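The box in Gomham

When I moved to Gomham I did not bring my winter clothes. My mother said that she would keep them in her house in Gandis until I had an address that was not temporary, and this took longer than both of us believed. In the end she sent me one box in September. It came on the back of a van at seven in the morning, and the driver asked me if there were bricks inside. There were not bricks. It was wool, all of it, and under the wool the sheets of my grandmother.

I want to write about what it means to keep cloth for a long time, because I have been thinking of it for weeks now and my husband is tired of hearing it.

In my grandmother's house in Mota nothing made of cloth was thrown away. A sheet with a hole in the middle was cut in half, turned, and sewn again so that the worn part went to the outside. When this also became thin, it was made into pillow covers, and after that into cloths for drying glasses. The last stage was the floor. I remember as a child that I washed the kitchen floor with a piece of cloth which had the two letters of my great-grandmother's name in red thread in the corner, and I felt a little ashamed for her.

I did not learn this work from my grandmother. I was the kind of girl who read books under the table when there was something to sew. She did not insist. She only said that one day I would pay other people to do it, and she was right, for 2 pairs of trousers and a coat every year, until I came here and saw what the prices are.

So when the box was open on my living room floor I had a problem. Many things needed repair. My mother has a good heart but she does not close a cupboard door well, and the moths in Gandis are very patient. There were small holes at the elbows and along the hems, and one cardigan that I think I must call finished.

I started to ask people. In Gomham there is a shop for curtains and covers, and the man who has it, Lionel Coste, repairs also other things if he likes you. He looked at my first darn and was silent for a time that I found too long. Then he said that I was pulling. Everybody who begins is pulling, he said, the thread must lie in the hole like it is resting. I went home and cut it all out and did it again three times. The third time he said "better", and I carried this word home with me like a cake.

He told me also to stop looking at the hole and to look at the cloth around it. This was for me the most useful advice. With knitted things, most of the damage you will find later is next to the damage you can see now, in the threads that are already thin but still holding. You must put your hand inside and spread the piece a little, near a window, and move slowly. With quilted covers you go along the seams, as the middle is almost always fine and the edge is where hands and washing machines do their work.
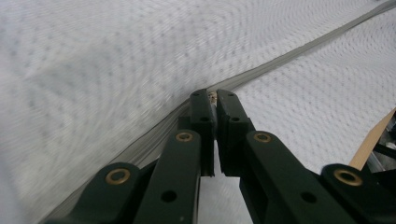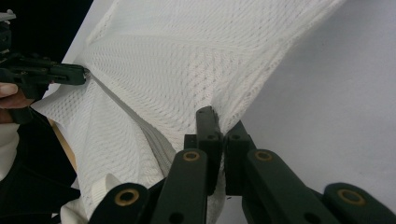 First the gray seam on the white quilted fabric, then the white knit pulled wide so the little diamonds open.

The part I did not expect is how much you come to know about the person who made or mended a thing before you. My grandmother finished her threads always with a small knot and then a second one on top, as if she did not trust the first. My great-aunt, who mended some of the same sheets when she was living with them, made no knot at all. She ran the thread back under itself and cut it so short that you cannot find it. They did not speak to each other for two years over a question of a field, and still their stitches are side by side on the same hem. I can say which centimeter was whose.

I wrote this to my mother and she answered with only one line, that the field was sold in the end to somebody else. I think she was moved. It is difficult to know with her.

There is also the question of what to use and what to keep. I have a friend who says that a good sheet must stay in paper, and be taken out for guests, and that I am a barbarian to sleep on linen which is older than me. I did try her way. For one month I kept the best ones in the wardrobe in white paper, and each time I opened the door I felt like I was visiting them in a hospital. Now they are on the bed. They are heavy and cold when you get in, and after some minutes they are the best thing in the house.

My husband calculated that for what I spent on thread, needles and the good scissors I could have bought new sheets, and this is possibly true. I did not show him the receipt for the wooden mushroom (it is a tool for darning socks, you put it in the heel). I found mine at the Sunday table of old things behind the church, and somebody had already written 100 on it in pencil. I don't know if this was a price, or a number of socks.

What I still can't do well:

Corners. Mine are always round.

Matching a white. I believed white was one color. I now own five whites and none is the white of the sheets from Mota.

Stopping. It is late, I say one more row, and then it is one o'clock and my neck does not turn to the left.

The cardigan which I called finished is still in the box. Lionel says that the sleeves could give enough wool to save the brown pullover, if I unpick from the top and wash the wool before I use it again. I have not decided. It was the cardigan I was wearing on the train when I left, and the pullover I never liked so much. My mother says to take the sleeves. She also says that there is a second box, and she wants to know if I am home in the mornings.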